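Stilard bench arm: upkeep FAQ
Updated 6/3/25

How often do you clean the fingers?
Every 11 hours of run time. I use a damp lint-free cloth and nothing stronger. I tried a solvent wipe in January and it left the pads so slick that I had to swap the whole set (my own fault, the Pichler sheet says water only).

What do you use to test the grip afterward?
Plain wooden blocks! They're cheap, they have honest corners, and the grain gives the wrist camera something to focus on. I pick one up lengthwise, lift it clear of the others and look at the live view before I let the program run.
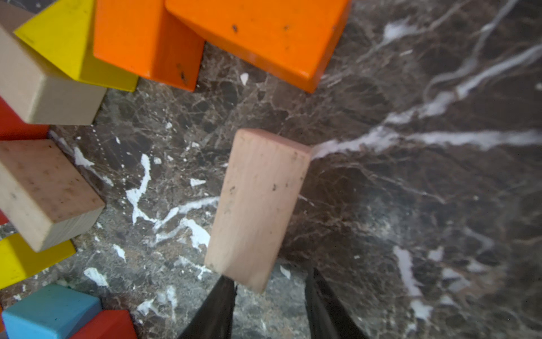 If a block keeps leaning more each time you lift it, check the finger screws before you touch any settings. Mine work loose on the left side first, no idea why. Snug them up, home the gripper, try again.

Do I need to redo the camera offset after a pad change?
Yes, every time. It takes me one coffee. The Makville bracket holds its position pretty well, but new pads are a hair thicker and the jaw center moves.

When do you replace the pads?
At 3000 cycles, even if they look fine. I once stretched a set to 3656 and spent the next evening picking blocks up off the floor.

I get error 32 on startup. Is it broken?
Probably not – on mine that's the gripper cable. Power down, reseat it at the wrist, power up. If it comes back, write to Grovico and send them the log file too, they'll ask for it anyway.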